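About us

Preltus is a small software company in Adwood. We write the part of a robot you can't touch: the code that works out what is in front of it, decides what to do next and moves the arms there smoothly. There are 11 of us, and we love this stuff!

We began with a planner called Jalley, which picks a path for two arms so they don't knock into each other. It grew (as these things do) and now handles perception and control too, with a replay tool that lets you step back through a run and see what the software believed at any moment. That tool is the one our customers write to us about most.

Household jobs are our favourite test. Clothes are soft, they fold over themselves and no two piles look alike, so a planner that copes with laundry has earned its keep - and we've learned more from socks than from any textbook.
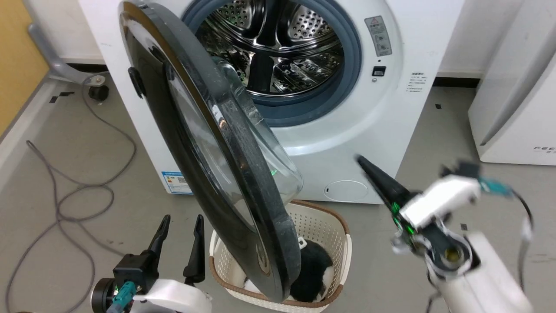 Round doors and clear glass are a lovely problem for depth sensing, and we're busy with a new way of handling both. It should reach Jalley users in August.

We keep about 2,000 recorded runs and try every release against them before it goes out. If you'd like to see how we work, come and visit us in Adwood - we're always happy to talk robots.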